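How to Redirect Old Pages After You Change Your URLs

By Kyung-hwa Kang

Many small site owners change the addresses of their pages and forget about the old ones. Then visitors come from a search engine, see an error, and leave. I made this mistake with the shop of my cousin, which had 524 product pages, so I will explain the way I do it now.

Step 1. Make a list of the old addresses. Export them from your sitemap before you change anything. If the sitemap is already gone, look in the server log or in your search console report. Put all addresses in column A of a spreadsheet.

Step 2. Write the new address in column B. Choose the page which is the closest in meaning. Please do not send everything to the home page. Search engines often treat this the same as an error, and the visitor is also confused.
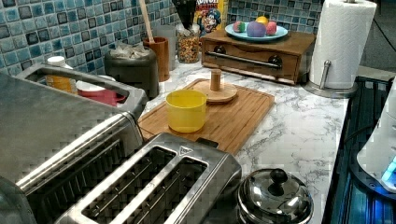

Step 3. Add the redirects. Use the code 301, which means the move is permanent. The code 302 is for a temporary move, for example during a sale. On an Apache server one line looks like this:

Redirect 301 /old-page /new-page

If your host does not let you edit this file, most content systems have a plugin with two boxes, "from" and "to".

Step 4. Check for chains. If page A goes to page B, and page B goes to page C, change the first rule so that A goes directly to C.

Step 5. Change your internal links too. Menus and old blog posts should point to the new address without any redirect.

Keep the rules for at least one year. I still have mine from March of last year, and some old links still bring visitors.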